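Jaridero Large Gray Storage Bin, one year in
Reviewed Jan 26, 2024

I bought this bin after going through three cheaper ones in a single winter, so I was ready to be picky! The last one was a Brava tote with a snap lid, and it split right down a corner when I dragged it across the shop floor full of pipe fittings. Heffernan had the Jaridero on the shelf next to a Lirnberg crate that cost a bit less, and I stood there poking at both of them for way too long before I took the gray one home.

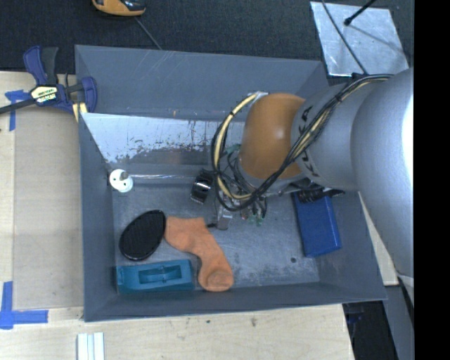 Size is what sold me. I can dump a whole mess of odds and ends in it and still see what I've got, and the sloping walls mean small stuff slides down to the floor where I can grab it (my old straight-sided tote was forever hiding washers in the corners). The matte gray finish looked great out of the store, but it does mark up. You get fine scratches on the back wall, cloudy scuffs on the floor, and a patchy worn strip low along the back. Doesn't bother me much, it's a work bin, but if you want something pretty for the den, keep looking.

There's also a small round hole in the floor near one side. I drop a scrap of cardboard over it when I'm sorting tiny screws and forget about it the rest of the time.

It's heavier than the Brava, so I wouldn't want it on a high shelf. No lid either, and I do miss one in December when the dust gets bad. I paid $139 and they had it down to $123 last I looked, which stung a little! I'd still buy a second one.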